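4.2 Contents of the sorting bins

The second part of the survey dealt with the shallow containers in which small household goods are held between intake and shelving. At the Kendton site these are open sheet-metal bins, set on wooden tabletops at standing height. Goods arrive in them mixed, without regard to kind or size, and remain there until each has been identified and entered in the register. The period covered by this section closed at the end of July, by which time the register held 3479 entries.

The items were assigned to groups by form and by the material of the outer surface, following the scheme set out in Section 3. Intended use was recorded where it could be established from a label or from the packaging, but it was not used for grouping. Earlier work at the Skosden site had shown that two persons given the same object would often agree on its shape and disagree on what it was for. A handle parted from its tool, or a holder parted from the thing it held, was a common cause of such disagreement.

Rigid plastic goods formed the largest group, with 1780 entries. They include handles, holders, cases and housings, most of them in strong plain colours. Many have an outline that is irregular when seen from one side and quite simple when seen from another, so that the resting position of the object has a large effect on how it is described. Long pieces with a hooked or curved end were especially difficult in this respect. Placed flat, they were entered as bars or grips; placed on edge, the same pieces were entered as brackets. The wording of the register was changed after the first count so that a hooked end is now noted separately from the body (Figure 3).

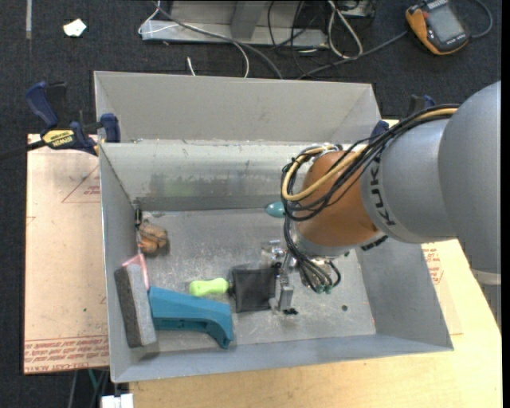
Figure 3. Mixed household goods in a grey sheet-metal bin, among them a blue-teal plastic object with a hook-like end, a grey foam or sponge block, a black pouch and a lime-green handle.

Soft goods were fewer, at 301 entries, and gave rise to a different set of problems. Foam and sponge blocks keep their form but may come to rest at an angle against a wall of the bin, where they take up more of the floor than their size would suggest and can also prop up the end of a neighbouring item. Pouches and flat bags are less predictable. An empty pouch lying open covers a broad area and may conceal a smaller item beneath it, and for this reason the instructions to staff were revised to require that every pouch be lifted before a bin is recorded as cleared.

The difference between mesh and closely woven fabric could not always be settled by eye. Where the surface was dark and the border of the same or nearly the same colour, the entry was made under the general heading of fabric and marked for a second examination by hand. A total of 181 entries were marked in this way. The majority were resolved on the second examination; the remainder are kept under the general heading in all the tables that follow.

Colour was recorded with a short list of everyday terms. The list caused little difficulty for grey, black and lime green. Objects lying between blue and green were less satisfactory – the terms teal, blue-teal and turquoise were used freely and without a stable order – and the three have been merged in the analysis. Rounded objects in these colours were sometimes entered twice, once by shape and once by colour, when a bin passed from one member of staff to another before the work on it was finished. Duplicate entries of this kind were removed before the figures given above were drawn up.

The depth of the bins also deserves mention. The side walls are high enough to retain rolling items but leave the contents open to view from above. Thick items tend to gather against the walls, whereas thin ones stay near the middle of the floor, where they were put down. The Jalali inventory method, which assumes an even spread of goods over the base, was therefore not applied to this material. Counts were made bin by bin, with the position of each item noted only as wall or centre.

The lined trays supplied under the Zorkel name were introduced at Kendton after the close of the survey and are outside the scope of this section. Their effect on the handling of soft goods is taken up in Section 5.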